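Peel-and-stick in a three-sided nook: seams, corners, regrets
Home Forum > Walls and Floors > Wallpaper
Page 1 of 1

gluefoot
Posted 8:40 pm
I have a little work nook, three walls, open at the front, and I'm papering it. I picked a pale lavender with red flowers because I've lived with off-white for long enough and I wanted to feel something. Now I do, and it's mostly dread. The pattern repeat is 19 inches, the back wall is wider than one roll, and both corners are slightly out of square in different directions. Do I start in the middle of the back wall or in a corner? The leaflet that came with the Telten paper says "begin where convenient." Thanks, Telten.

parsley_and_grout
Posted 8:52 pm
Middle of the back wall. Drop a plumb line, hang the first strip on it, work out both ways. Any mess in the pattern ends up in the corners where you'll have a lamp or a box or something anyway.

oldtacks
Posted 9:05 pm
Disagree. If you start in the middle you get two bad corners. Start in the left corner and you get one bad corner, on the right, and you sit so your back is to it. I've done 13 rooms this way and have only been ashamed of a couple.

parsley_and_grout
Posted 9:11 pm
You can't sit with your back to a corner of a nook you're facing into.

oldtacks
Posted 9:14 pm
You can if you angle the chair.

gluefoot
Posted 9:30 pm
I don't want to angle the chair. The nook is small. There's barely room for the chair to be a chair.

How much overlap in the corners? I've seen half an inch, and I've seen "butt it tight and pray."

mrs_lintel
Posted 9:48 pm
Never wrap a full strip around a corner. Cut it so it turns by a quarter to a half inch, then start the side wall with a fresh plumb line and lap over that little turn. On a busy floral the lap disappears. On a stripe you would see it from the road.

Also wipe the walls first. Peel-and-stick hates dust. I skipped it in our downstairs bathroom and by April the paper was leaning out to greet people.

beresero_convert
Posted 10:02 pm
Seconding the wipe-down. I'll also say the thing that got me banned from a different forum, which is that traditional paste paper is better and the peel-and-stick people are in denial. Beresero do a paste-the-wall one that slides around for a good few minutes while you line up the flowers. With sticky stuff you get one go and then you're stretching it.

gluefoot
Posted 10:06 pm
I have already bought the sticky stuff.

beresero_convert
Posted 10:07 pm
I'm sorry for your loss.

mrs_lintel
Posted 10:15 pm
Ignore that. You can lift and reset peel-and-stick several times if you only pull back the top foot of backing to begin with. The ones who stretch it are the ones who peel the whole sheet, stick it to themselves, and come on here at midnight.

shelfish
Posted 10:31 pm
Can I ask what's going on the floor? I did a dark floral in my sewing alcove with a patterned rug and it was like working inside a headache.

gluefoot
Posted 10:44 pm
A pale yellowish green mat, sort of mottled. I'm told this is brave.

shelfish
Posted 10:46 pm
Lavender and yellow-green are practically opposites, so that's allowed. Mottled hides crumbs too. Go for it.

oldtacks
Posted 10:58 pm
Lavender and green is an Easter basket. Put something plain in there or you'll never find your scissors.

shelfish
Posted 11:01 pm
With red flowers it isn't Easter, oldtacks. It's a scarf my aunt had. I mean that kindly.

gluefoot
Posted 7:20 am
Update, back wall is up. I started in the middle (sorry oldtacks) and used a Vondráček seam roller, the small one, which is the first tool I've owned that does the thing on the packet. It took me roughly 3 hours including one where I only looked at it.

The side walls are next. The bigger flowers don't land at the same height on the left and the right and I'm choosing not to have an opinion on that until lunch.

oldtacks
Posted 7:41 am
That's the two bad corners I mentioned.

parsley_and_grout
Posted 7:55 am
Those are uneven walls. Starting in the corner wouldn't have squared them up.

mrs_lintel
Posted 8:10 am
If your ceiling line slopes, match the pattern at eye level and let the top and bottom go where they like. People look at the middle of a wall. The old pattern books from the Mikurthorpe mill used to say the same thing, at much greater length.

gluefoot
Posted 1:15 pm
Matched at eye level, lapped the corners like mrs_lintel said, fresh blade for every strip. Can't find the lap on the left. Can find the one on the right but I know where it lives. Thank you all, including the paste faction.
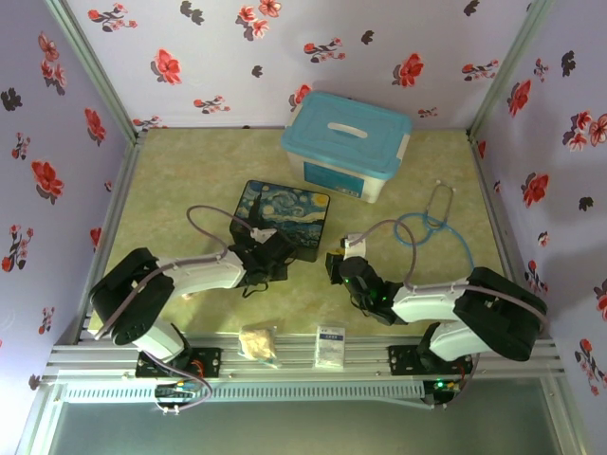 How long should I wait after wiping the walls before putting up peel-and-stick wallpaper?

Wait until the wall is completely dry to the touch, corners included, and leave it overnight if the room is damp or you used a lot of water.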